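From: Birger Lindholm
To: kitchen-and-table list
Date: March 18, 2020
Subject: Re: Re: Weighing against measuring by spoon

Van Damme wrote:

> I've given up on spoons and cups altogether. Everything goes on
> the scales now, salt and yeast included. The Plostimel scale is
> accurate to the gram and my loaves have been far more even. I
> don't see why anyone would still bother with spoon measures.
> I'd throw the lot out.

I'm not convinced, and I've read the Plostimel leaflet twice.

"Accurate to the gram" is fine when you are weighing 695 g of flour. It is not much comfort when you want 2 g of dried yeast, where a gram either way is half of what you meant to put in. My own scale sits at zero until there's a fair pinch on it, then jumps. I tipped yeast on slowly one evening and got three different readings from what I'd swear was the same heap. A level teaspoon is crude but at least it's crude in the same way each time.

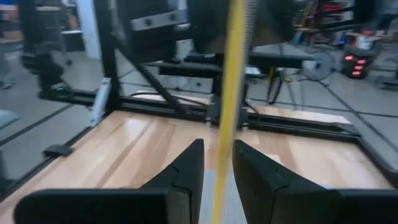 As for the more even loaves, you also told us last month that you'd changed your flour and moved the dough to the airing cupboard. So which of the three did it? I'd want to see a few bakes with the old flour before giving the scale any credit. The Kosanholm people made the same sort of claim for their proving baskets and half this list bought one. Mine holds onions.

Where I do agree is on cups. A cup of flour can mean almost anything depending on how hard you pack it, and the Dornamport recipe booklet uses two sizes of cup without saying which is which. I lost a whole batch of rye crackers to that booklet.

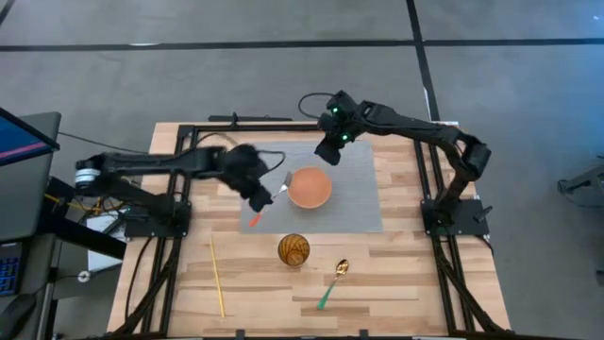 Then there's the matter of which spoon, and here I think we've all been talking past each other. When somebody writes "a spoonful" in an old recipe they very likely meant whatever was in the drawer, and a table spoon like the one with the orange handle and silver bowl was never made to hold a set amount. I filled the ones in my drawer with water and they were all over the place, the worst of them well short of the 15 ml you'd expect. A proper measuring spoon, levelled with a knife, is another thing entirely. Please don't lump them together when you say throw the lot out.

My own habit, for what it's worth: flour and water on the scales, yeast and salt by measuring spoon, dough left 24 hours in the cold. I make no claims for it beyond the bread being edible.

If anybody has tried one of those tiny scales that read to a tenth of a gram, I'd like to hear how it behaves after a year of use, not after a week. I may get one in April if the reports are any good.

Birger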